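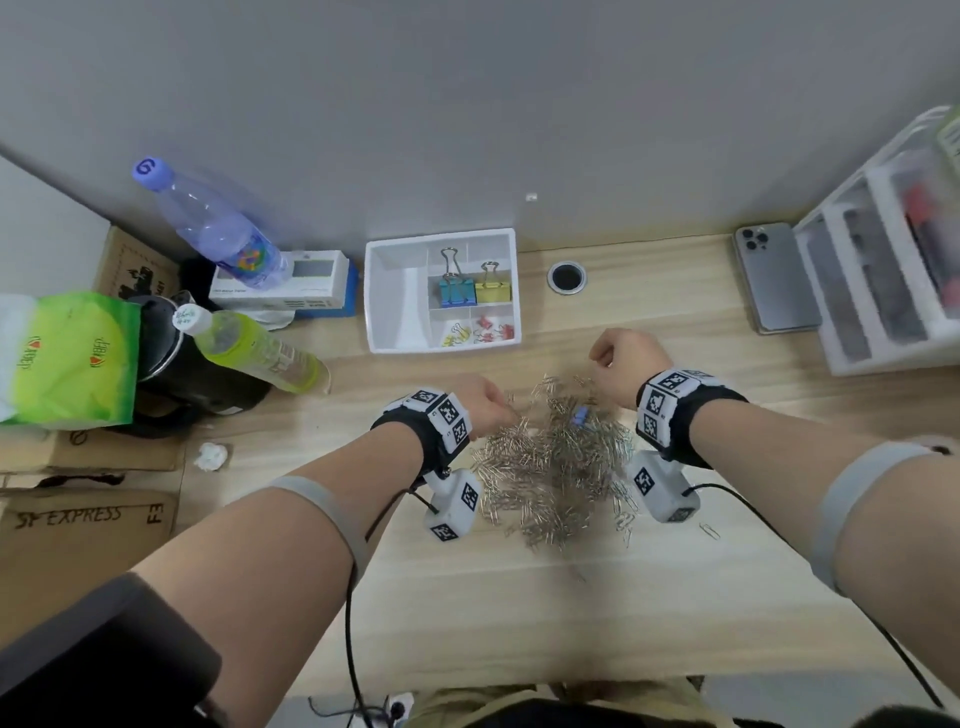 # Single-subject rule

The **single-subject rule** says that a law, or a proposed law on a ballot, can deal with only one topic. I've kept this entry on my little local-law wiki since I first got hooked on ballot measures, and it's the one I get the most mail about (mostly polite!). It covers what the rule is, where it comes from, how judges tend to read it, and then the case I know best, the fight over Measure 2 in Tumholm.

## What it says

Most American states have some version of the rule in their constitution. In some places it only binds the legislature. In others it also reaches citizen initiatives, the kind where people collect signatures and the question goes straight to the voters. A good number of states pair it with a title rule, so the name of the bill has to tell you fairly what's inside it. The two get argued together so often that I used to think they were the same thing. They're cousins. A bill can be about one subject and still have a sneaky title, and a bill with a perfectly accurate title can be about six things.

The federal Constitution has no such rule, and that's how Congress can pass a giant spending bill with a bit of everything tucked into the back pages.

## Why it exists

The old worry is called *logrolling*. Say I want a bridge and you want a lower tax on hay. Neither of us has a majority, so we staple our ideas together and now we do. Some people call that ordinary politics, and I have some sympathy for them, having watched a lot of meetings where nothing would have moved otherwise. But in a legislature you can at least bargain over amendments. On a ballot all you get is yes or no. If you love the first half and hate the second, you're stuck.

The other worry is the *rider*, a small and usually unpopular item attached to something everybody wants. Riders are harder to spot than logrolls, and in my experience they tend to live in the definitions section. Read the definitions section first! I mean it.

## How courts read it

"Subject" is a stretchy word. Is "transportation" a subject? Is "parking"? Is "parking on Mill Street after dark"? Judges have used a few different tests over the years, and the names change from state to state, but they sort out like this:

- **Germane test.** Everything in the measure has to relate to one general purpose. This is the forgiving one.
- **Functional test.** The parts have to depend on each other, so that taking one out would leave the rest limping.
- **Voter test.** Would a sensible voter be surprised to find these things in the same package? I like this one as a reader and I'd hate it as a lawyer, because you can't really predict it.

Timing matters just as much. Some places let you challenge a petition before signatures are gathered, and others make you wait until after the vote. Waiting means a measure can win handily and still be thrown out, and people get very angry about that.
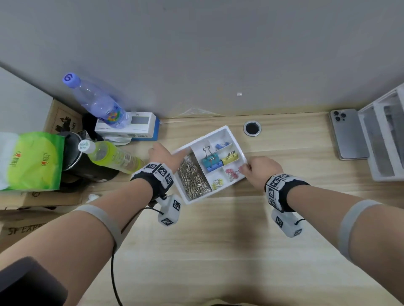
*Gold-colored paper clips in a divided desk tray.*

## Measure 2 in Tumholm

Tumholm is the county seat of Indau County, and its charter has a single-subject clause that hardly came up until Measure 2. The measure began as a complaint about towing. Drivers were coming back to the lot by the old depot and finding their cars gone, with the bill payable in cash only. A group led by Coralie Brunton wrote a petition to cap towing fees and require bigger signs.

So far, so good. But by the time it went out for signatures it had picked up two passengers: a section on how the city publishes its contracts (the towing contract with Bekance Recovery had been very hard to find), and another moving the municipal judge from appointed to elected. Brunton's argument was that all of it was about fair treatment for people who'd been towed. You get towed, you want to see the contract, you end up in front of the judge. I thought that was rather clever, and I also thought it wouldn't hold.

The petition went in with 1151 signatures. The clerk threw out 481 of them, mostly for addresses outside city limits, which left enough to qualify. Then came the ballot summary, capped by charter at 200 words, and the city attorney said she couldn't describe the thing honestly in that space. That line got quoted a lot later on.

### The Mockus ruling

The lawsuit was filed by Cristóbal Cabral, a former council member who, funnily enough, supported the towing cap. He just didn't want it riding around with the judge question. It was heard in December by Judge Mockus, and people around town still call the result "the Mockus ruling" even though it has a long official caption that I can never remember.

The judge used something close to the functional test. The fee cap and the signs could stay together. The contract section was a closer call, and she spent several pages on it before deciding that it reached every city contract, from snow plowing to copier paper, so it couldn't shelter under towing. The elected-judge section she dealt with in one paragraph.

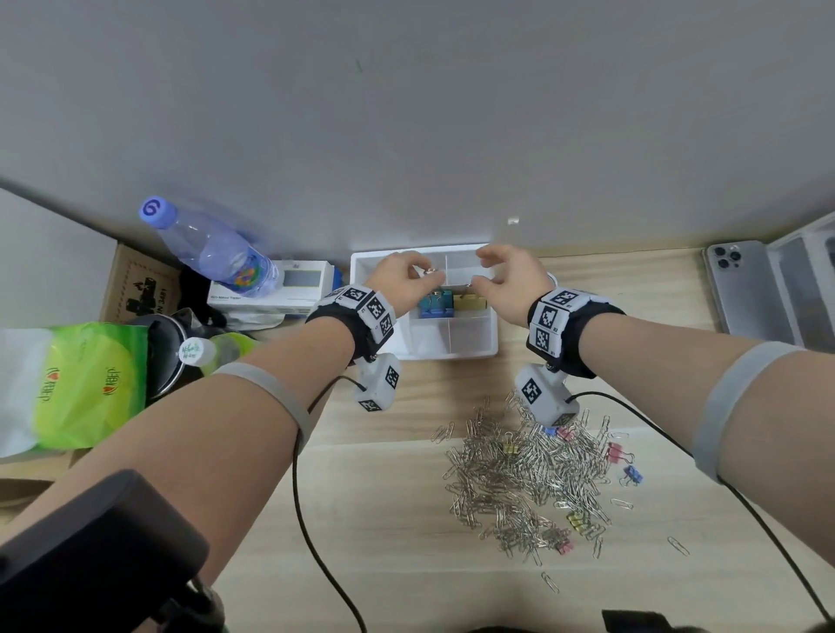 What made the ruling interesting to people like me is the remedy. She could have struck the whole petition and sent everyone home. She could have cut out the bad parts and left the towing piece on the ballot, which is called *severance*. She picked the first, on the grounds that you can't know whether people signed for the towing cap or for the judge. Supporters of severance think that's too harsh, and I go back and forth on it. Those signatures took a whole fall to collect, and standing outside a grocery store with a clipboard is no fun.

### Afterward

Brunton's group split the petition into separate ones and started over. As of January 2023, when I last gave this page a proper going-over, the towing petition was circulating again and the contract one was still being drafted. The judge question seems to have been dropped, though I've heard both answers on that depending on who I ask.

## Criticism

The most common complaint is that the rule hands too much power to whoever decides what a "subject" is. Two judges can read the same text and land in different places, and each will sound sure. Writers of initiatives also say it favors legislatures, which have staff to draft around it, over regular people, who find out about the rule when they get sued.

The defense I hear most is simpler: voters ought to be able to answer the question they were asked. Cabral said pretty much that on the courthouse steps, at greater length.

## See also

- Ballot title
- Initiative and referendum
- Logrolling
- Severability clause
- Indau County charter (I still owe this page a section on recall elections)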